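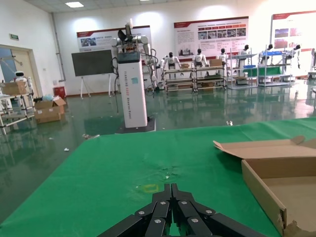 Words by Naveed Khattak, cricket writer

Drovden have lost 16 straight finals, and their supporters discuss it the way other people discuss the weather. The ground holds 1,872. On Saturday most of them had a theory about the opening pair. 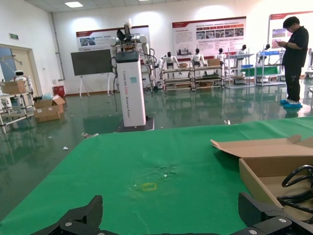
A cardboard box, flaps open, on the green-covered table.

Hugo Barroso, captain for 18 seasons, prefers to bat first so the worst is over by lunch. Wernis, chasing 94, got there with a wide.

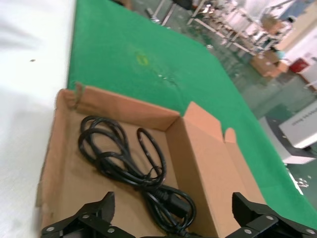
Black cord, coiled in its box.

He'll play again in February, knees willing.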